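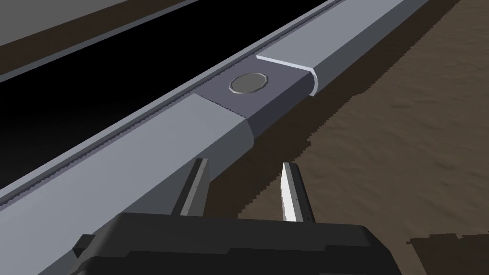
Chapter 9
Closing the Fingers: A Two-Finger Gripper in Simulation and on the Bench

Before you start: Chapter 7 (servo horns and linkages), Chapter 8 (mounting the wrist)
You will need: the finished Skoltik arm from Part Two, a computer, the model files for this chapter
Key terms: approach, grasp width, compliance, contact, finger pad

By the end of Chapter 8 the arm could reach a point on the bench and stay there. It could not hold anything. In this chapter you will design the gripper, try it in simulation, and then cut and assemble the parts in the workshop.

The gripper has a housing and two fingers. The housing carries the servo and bolts to the wrist plate. The fingers open and close together, so the middle of the gap stays in the same place at every opening. Most of the programming in this chapter depends on that fact. If the arm puts the middle of the gap over the middle of the object, both fingers should make contact at nearly the same moment.

We work in simulation first. A bad command there costs you a restart. On the bench it can strip a servo gear, and the gear set for the Enow servo is the slowest part in the kit to replace. Most home builders also share a bench with other people, and an arm that swings the wrong way is a problem for everyone standing near it.

The simulated camera looks out over the housing, past the fingers, toward the object. You will mount the real camera in the same position in Section 9.6. Get used to this view now. Distances along the line of the fingers are hard to judge in it, and beginners often close too early.

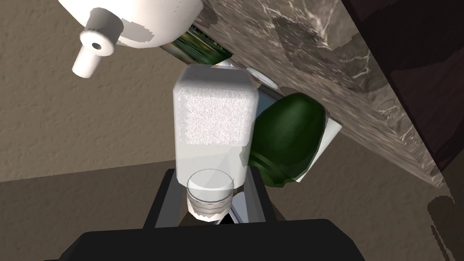 9.1 Choosing something to pick up

A bottle standing upright is a good first object. It is simple in shape, and a small error in wrist angle does little harm. The other things near it matter more. In the kitchen model, a green glass bottle lies at a slant against the white plastic one, and a finger that swings wide on the right can touch the glass.

A long bar is harder. It has only one narrow direction, so the fingers must be turned to close across it. If they are turned along the bar instead, they will close on nothing or land on the top face. Seams and steps in the bar also matter. A finger pad that straddles a step touches on one side only, and the bar may twist when it is lifted.

Before running the first exercise, write down three things in your build log: the width you expect between the pads when they touch, the direction the fingers should close, and the nearest object you do not want to hit. Leave a blank line under each for the result.

Set the step limit to 300 and leave the closing speed at its default. If the run stops at the limit with the fingers still open, check the approach height first.
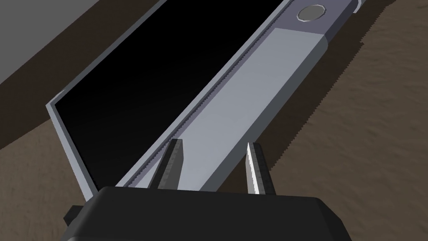
Helmi Lappalainen
Workshop instructor, Räsänen Shared Workshop, Durkness

I teach the gripper unit every March, and the same fault shows up in nearly every group. The builder lines up one finger with the edge of the part and forgets the other one. The arm comes down, one tip clears and the other lands on top.

Look at both tips before you lower the wrist. With a bar, I want to see it pass between the fingers, with one tip near each edge. Check at the point where you plan to grip, since the bar runs at an angle to the housing and a short move forward changes the spacing.

If one tip is over the bar, raise the wrist, turn it a little and look again. Do not try to fix it by closing the fingers. Once you have a position that works, save it under a new name and keep the old one. You will want both when you set up the real arm in Section 9.6.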